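Ticket: Undero folding routine stalls on dark clothes
Opened by: Csenge Borbély
Date: 10/06/2022
Status: open

Hello all, and thank you for being so patient with me on this one. The tea towels are going beautifully - 98 out of 100 folded to a standard my mother would accept! Dark, soft clothes are another matter. Undero takes hold nicely enough, then seems to lose track of which layer is which, and we end up with a sort of bundle.
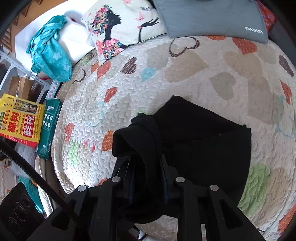
Black garment on the heart-print bed cover, gripper on the fold.

I've tried the slower closing speed and a fresh calibration, with no change that I could see. My hunch is that black on black gives it very little to go on, and a patterned cover underneath may be muddling the edges as well. Could somebody at Seok run the same routine over a plain sheet, please? I'll carry on with jumpers in the meantime - there's no shortage of them in this house.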